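Elibariki Tanui Is Learning to Stay Home

The actor who spent six seasons as television's favorite harbor detective talks about quitting the show, getting married in a kitchen, and why he has no plans to move to Los Angeles

By Shadi Haddad
November 26, 2020

Elibariki Tanui is late to our call, and he has a reason. The dog got into the neighbor's yard, the neighbor wanted to talk about the show, and it took him a while to get back through the gate.

"She wanted to know if Amos is dead," he says, pulling a chair up to the screen. "Everybody wants to know if Amos is dead. I tell them I've read the same script they watched."

Amos Keter, the tired and stubborn detective at the center of "Lomlow," went over the side of a ferry in the last minutes of the show's sixth season in May. Two weeks later Tanui announced that he was leaving. The network has ordered a seventh season without him, and no body has been found, at least in the scripts anyone has been allowed to see.

He is 41, taller than he looks on television, and has grown a beard that he says his husband puts up with. The two of them live in a narrow house in Qudah, the river town where much of the early part of the series was shot. They bought it after the second season, when most of the cast was renting in the city. It has a bad roof and a good porch.

Leaving the boat

Tanui had been thinking about going for longer than most fans guess. He first raised it with Ayman Nseir, who created the series, at the end of the fourth season. Nseir asked him for one more year and then for another.

"He never pushed me," Tanui says. "He'd send me four pages and ask what I thought. I'd think they were great, and then I'd be on the boat again in the rain."

Nseir remembers it in much the same way. "I knew I was going to lose him," he says by phone from the writers' office. "You write for one actor that long and you hear his voice when you're doing the other parts too. We had to go back through the new scripts and take him out of everybody's mouth."

The hours were the hard part. A season of "Lomlow" took seven months, much of it at night and most of it outdoors. Tanui missed his sister's wedding during the third season and a close friend's funeral during the fifth. He doesn't blame the production for either one. He signed the contracts, he says, and he could read.

He filmed his last scene on a cold morning with 200 people on the dock, counting crew and extras. It took 13 takes to get the fall right. A stunt performer went into the water. Tanui went as far as the rail and a mattress.

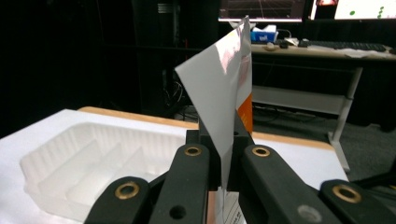
A wedding for six

He met Anas Masri, a pastry chef, at a birthday party four years ago. Masri had made the cake and had never seen the show. They talked about bread for most of an hour, and Tanui went home and ordered a sourdough book that he still hasn't finished.

They had planned a big wedding for this summer, with 194 names on the guest list and a band coming in from out of state. By spring it was plain that it wouldn't happen. They waited a few weeks, called everyone, and got married in their own kitchen with four other people in the room. Tanui's mother watched on a laptop that kept losing its sound.

"I was sad about it for a day," says Masri, who joins the call for a few minutes between trays. "Then I thought, I only have to make a small cake."

It was lemon with a fig filling. There were leftovers, and they ate them for breakfast until they were gone.

Their friends still expect a party. Masri would like to hold it outdoors, by the river. Tanui would like someone else to plan it.

What comes next

His first job after the series is "Wurkus," a small two-hander about brothers who inherit a failing bus company. He plays the older one. Jomar Sebastian, the comedian, plays the younger in what is his first dramatic part. The film was shot in five weeks, with a small crew and regular testing, and it has no release date yet.

Sebastian says he was nervous going in. "I watched all of 'Lomlow' before we started, and that was a mistake," he says. "I kept waiting for him to arrest me." On the second day Tanui forgot a full page of dialogue and swore for a good minute, and Sebastian says he slept well that night for the first time in a week.

The two have become close. They trade voice messages most mornings, and Sebastian has been teaching Tanui to play the ukulele over video. Masri calls this the low point of his marriage so far.

There is also a play. Tanui is signed to star in "Miltell," a courtroom drama set in 1649, whenever theaters open again. He has been learning the lines on walks with the dog. His part is a clerk who says almost nothing in the first act and almost everything in the second, and he is glad to have the time. Stage work scares him more than television does. He hasn't been in front of a live audience in nine years.

He was offered two other series this fall, both of them with him as a police officer, and turned them down. His agent was polite about it.

He won't move to Los Angeles, although he has been asked to more than once. He likes Qudah. The man at the hardware store calls him Eli and charges him full price. His sister has moved to a place 20 minutes away, and he has dinner with her kids on most weekends when the rules allow it, on the porch with a heater going.

Before he hangs up I ask him, on behalf of the neighbor, about Amos. Would he go back if Nseir called?

He looks off to the side for a while. In the other room Masri is running a mixer.

"Ayman has my number," he says. "He called last week, and we talked about the roof."

"Wurkus" is expected next year. The seventh season of "Lomlow" begins filming in the spring.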